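Brelbridge Valden Microphone Preamplifier

Single-channel preamp for voice and acoustic instruments. Transformer-coupled input, balanced line output, external power supply. Ships with mounting feet and one power cable. Microphone not included.

Input impedance is set by a rear switch. The high position suits most condensers and modern dynamics. The 100 ohm position loads older ribbons more heavily and trims the top end. 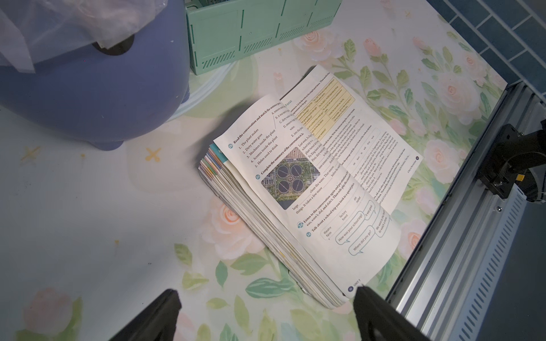

Agnes Paterson writes that on her ribbon the low setting took the edge off a 12-string but left a nylon-string guitar dull, and asks whether the switch can be moved with phantom power on. It should not be. Turn phantom power off, wait for the lamp to go out, then change the setting.

The output drives a 600 ohm load without loss of level. The output control is continuous; the gain control is stepped, so settings can be written down and repeated. The high-pass filter sits ahead of the gain stage and is switched from the front panel.
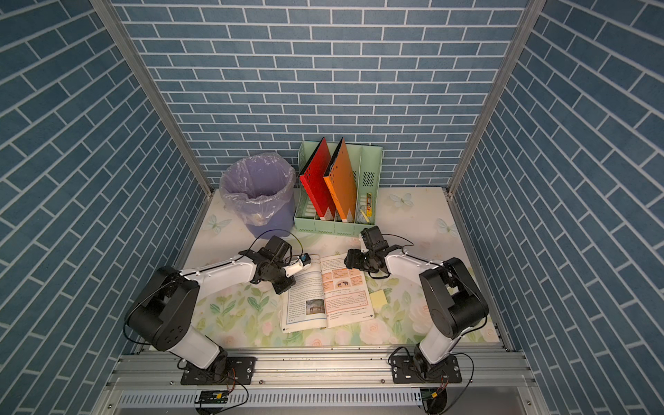 Preamp noise is rarely the limit in a home recording. Reflections from nearby hard surfaces usually reach the microphone at a much higher level, and no gain setting removes them. A printed brick pattern, like the blue one on the walls around the table, gives the eye some relief and the sound none: wallpaper on a flat wall behaves much like the wall. Hang something thick behind the singer before changing the filter.

Weight without the power supply is 1,573 grams. The case is folded steel, painted gray.
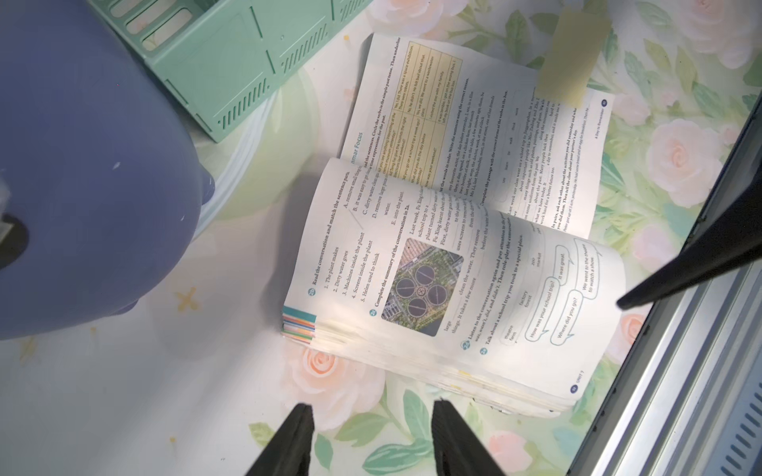

Leave clear space above the top vents. Keep the power supply away from the input side, as its field can reach the transformer and cause hum. The optional Loren bracket holds two units side by side in a standard rack.

Warranty is 3 years, parts and labor. Registration is not required, but keep the receipt.

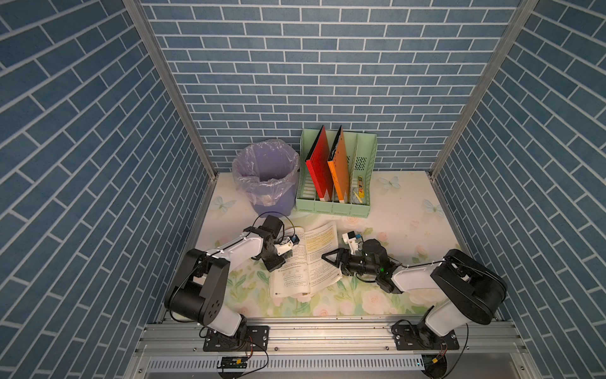
Darius Costache: Does the Loren bracket fit the older Yazzie preamp too? I have one of each and would like them in the same rack.

Reply from Brelbridge: No. The Yazzie case is deeper and its screw holes are spaced differently. Order the Yazzie shelf and stand the Valden on it.

Page updated 5 September 2018.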